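Mamura Tabletop Manipulation Station

The Mamura station is a complete workcell for research groups and training centers that study the handling of everyday objects. It is supplied with one robot arm, a black gripper, a white work surface and a stop button within reach of the operator.

The standard object kit covers kitchen tasks – cups, a plate, a colander, bottles and small food pieces – and may be extended with the customer's own items. Tasks are taught by demonstration and stored for later replay. 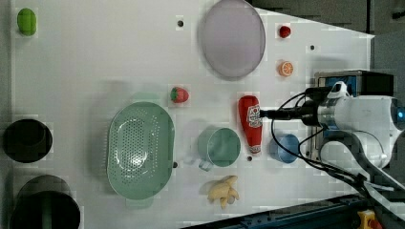
Objects may lie in any orientation at the start of a task. The operator sets gripping force in 12 steps, and the control software records each attempt with time and joint position. Service is recommended after about 3000 hours of operation.

Installation and four days of operator training are included in the price. The warranty period is 12 months. Quotations are issued by Ingrid Abernathy, Laboratory Sales.

Page last revised May 8, 2021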